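Review: Sternlow wire rack with board, white

Posted August 15, 2021 by Halonen
Last updated: October
Comments (10) | Shares (24)

I bought the Sternlow rack from Bevham, the shop in Trilluton, after I looked for something small and white for my table. It is a simple product: a rack of white wire and a flat white board. You can use the wire part like a basket, or stand it so that it is open at the front and lay the board across the top as a shelf. No screws are needed.

The wires are thin and the squares of the grid are quite open, so small things like pens will fall through the sides. The colour matches a white table very well.
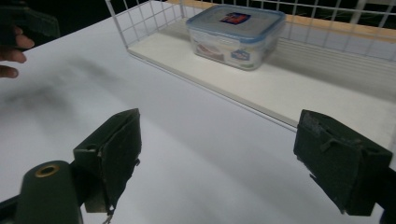

The board as a shelf

In this form I like it most. The board covers most of the top and gives me one more surface, and the space under it is not deep but enough for small devices.
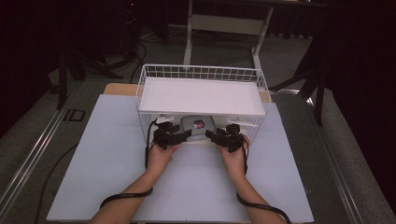 I would not put heavy books on it. The seller says it can carry up to 10 kilograms, but I have kept mine to light things and I can not judge this number. The board is only resting on the wire, so when I pull it by the front edge it moves a little – I put small pieces of rubber under mine.

Cleaning is easy for the board and slow for the grid, where dust stays in the corners. For the price of 24 dollars I am satisfied and I would buy a second one in grey if they had this colour.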